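Home Fan Casts Crossovers Interviews Forum Log in

I'd been bugging Tiago Louro for an interview since January, so when he finally said yes I had my questions ready and then forgot most of them. If you've spent any time on the crossover boards you know his big one, Brellside, where animals from a pile of different old cartoons all end up running the same ferry town (and arguing about it constantly).

"I cast it before I write it," he told me. "I need to hear the voice. If I can't hear a grumpy old badger saying the line, the line goes."

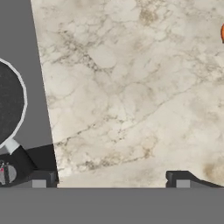 He started when he was 16, with a cast list and no story at all. "I posted the list and went to bed. Next morning people were fighting over who should play the villain! So I thought, okay, I guess there's a story."

The villain ended up being Tarkari, a heron who collects everybody's debts, and she's still my favorite. I asked if he'd ever recast her. He laughed for a while. "I tried, in part 2. I got so many angry messages that I put her back by the next chapter."

These days he trades drafts with Cremilda Marinho, who writes the Vutudstead stories — also great, much sadder. "Cremilda cuts my jokes," he said. "I send her 20 and she leaves me five. I complain every time, and then I read it again and I use her version."
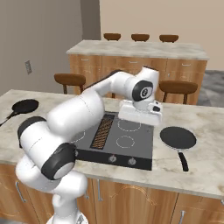

We got onto Captain Hämäläinen, the walrus, who hasn't shown up in ages. Is he coming back? "He's on the cast list for the next part. I'm not saying what he's doing there." I pushed — come on, one hint! — and all I got was, "He has a new boat."

Part five is nearly finished, and he's posting the cast list first, same as always.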